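Nouhaila Nasr
30 June 2023

Thread on what I'm asking for in next year's equipment budget for the two-arm table at Salem. Posting it because three people asked me what a setup like this costs to keep going.

The arms are paid for. The questions now are spares, time, and whether we get a second table. Marker and drawing supply sorting is the job we plan around.

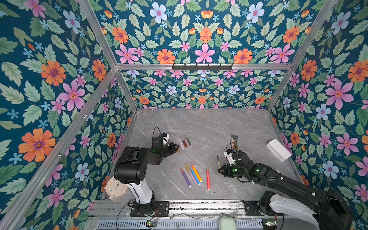

Two arms, one shared rail, paintbrushes and markers on the marble top.
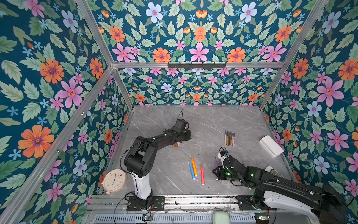 Spares first. I priced a set of gripper fingers, cables and one joint motor per arm. It comes to $1,666 from Grestska. Nolovley was cheaper on the cables but wanted 10 weeks for the motor. I can't have an arm down for 10 weeks, so Grestska gets the order.

Last year I put spares under "misc" and the line got cut in the first round. This year it has its own line with the part numbers attached. Do that from the start.

Supplies are small money but they add up. Markers, pastels, brushes, replacement boxes: $417 for the year. I based that on what we used through December and added a little.

The service plan from Clulamum is the one I keep going back and forth on. It covers labor and not parts. We had one call last year that it would have paid for. I'm leaving it out and keeping some of the money in reserve.

Second table: I want it, but I'm asking for it as a separate request. If it goes in with the spares, both get pushed back. I would also want a person trained on it before it ships. Training took us 19 days the first time, and I had budgeted for five.

Things I forgot last time: shipping both ways on repairs, sales tax on the rail, and a shelf to keep the spares on. The shelf was the one I got teased about.

Numbers go in next week. If you buy joint motors from somewhere with a shorter wait, send me the name and what you paid.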